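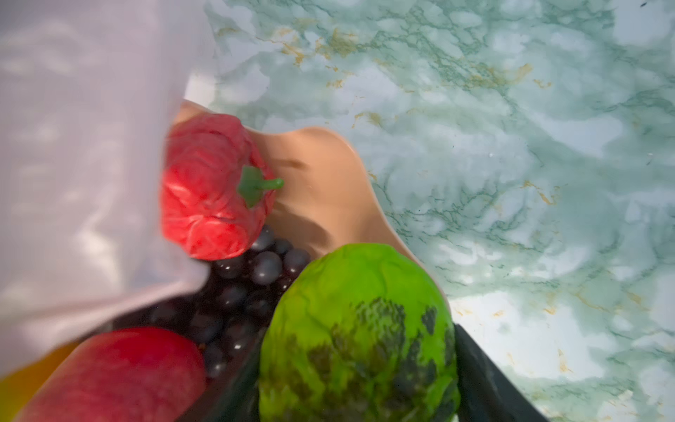 Our visit to Kastine, 11th August

We came by train from the Sauerland and were 14 persons, so they divided us in two groups. Kastine makes play food for shops and kindergartens. In the first hall stand the moulds, some 3000, on high shelves with paper labels.

I liked the painting room most. A fruit gets its base colour first, and the dark patches are put on later by hand. For a new pepper they tried 3 different reds before Pulletmont, their biggest customer, was content. The grapes are slow work, we were told, and many are sent back because a berry is missing.

The tour is free, but you must write to them before. In May they are closed.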